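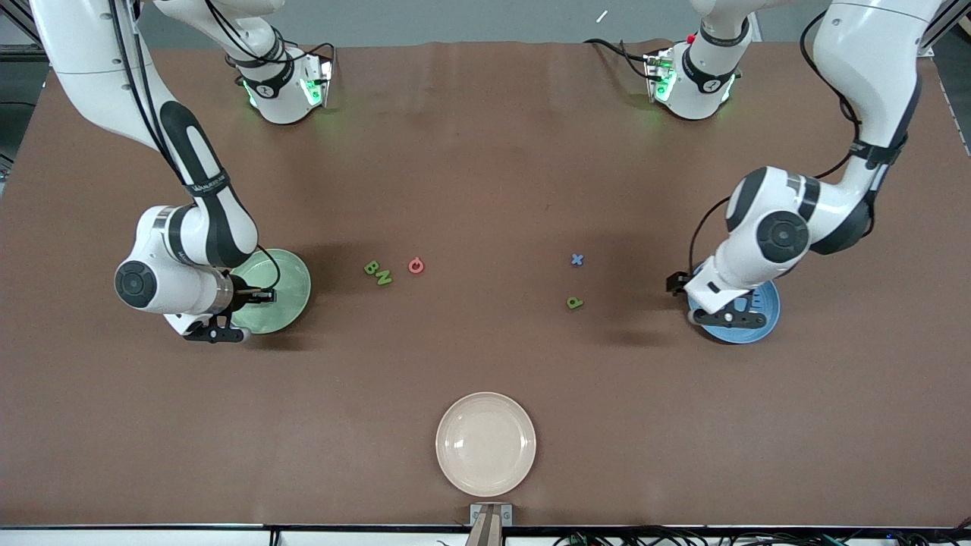

Gekum write that the letters will lie flat if left under a board for 48 hours, and that ironing them through a cloth, as we suggested, will glaze the surface. They also say the curl is normal for foam that has been packed on edge. They do not say whether it comes back.

March, table layout, plates and letters. Continues from the previous entry on coverings.

Layout for this round: three plates, five letters, brown covering on the large table. Pale green on the left, light blue on the right. Plates stay where they are between layouts and only the letters get moved. Last round we shifted both and could not compare anything afterwards.

Letters. Stock is 107 after going through both tubs. The old sheet is wrong and I have crossed it out. The vowels are over-represented and there is still a shortage of K. Anything with a torn edge has gone into the envelope marked Trirnau, to be sent back with the next order or thrown away if they don't want them. Letters with a soft corner but no tear stay in use.

Flattening. Tried Gekum's method on half the stock, under the drawing board with two reams of paper on top. Result: most are flat to the eye. The wide ones (M, W) still lift at the outer strokes. Turned those over and put them back under for the same time again. The narrow ones never had much curl to begin with. The other half of the stock is untreated, in the tub with the cracked lid, and should be kept separate until the curl question is answered.

Check for return of curl: lay treated letters face up on the bench at 09:30, look again at the end of the day, do nothing in between. First check done, no change noted in the narrow letters, one M slightly up. Not enough to conclude anything.

Plates. The green has a slight gloss and foam slides on it more than I would like. Washed it with ordinary washing-up liquid, rinsed, dried with a lint-free cloth. Still slides. Wiping with vinegar solution made no difference that I could feel. I don't want to roughen the surface with abrasive, as suggested in the margin of the last entry, until there is a spare in the same colour. Kaczmarczyk list the green as out of stock and give no date.

Blue: no complaints. Sits level.

Third plate: rocks very slightly when pressed on the rim. Checked it on the stone slab, where it also rocks, so the fault is in the plate and the table is fine. Usable for now. Mark the underside with a pencil cross and put the cross towards the window each time so that the high point is always in the same place.

Covering. Keeping the brown. It is dull enough that the ceiling lights don't bother anyone, and the plate colours are easy to tell apart on it. Earlier trial with the white sheet from Tukach is abandoned, the pale plates were too hard to pick out at a glance. Crumbs of foam collect on the brown and are difficult to see. Brush it down before each layout with the soft brush, towards the near edge, and empty the dustpan in the bin by the sink. Not the paper bin.

Do not slide plates across the covering. Lift and set down.

Placing letters. Face up, no overlaps, no letter closer than 3 cm to a rim at the start. I had been doing this by eye and my spacing drifts smaller as the afternoon goes on, so there is now a card spacer in the drawer with the pencils. Use it. Upside-down letters are allowed only if the sheet says so. N and Z are to be kept out of the same layout, having been mistaken for each other twice in the written record when rotated.

Storage. Plates stacked with kitchen paper between, third plate on top. Letters flat in the shallow tray, lid on, nothing standing on the lid. The tray was on the shelf over the radiator, which can't help with curl, and has been moved to the cupboard by the door.

To do:
Second flattening of M and W, 2 days, then check.
Order K, and a spare green if Kaczmarczyk have it.
Ask Trirnau about the torn ones.
New lid for the tub.
Rewrite the stock sheet in pen once the K's are in.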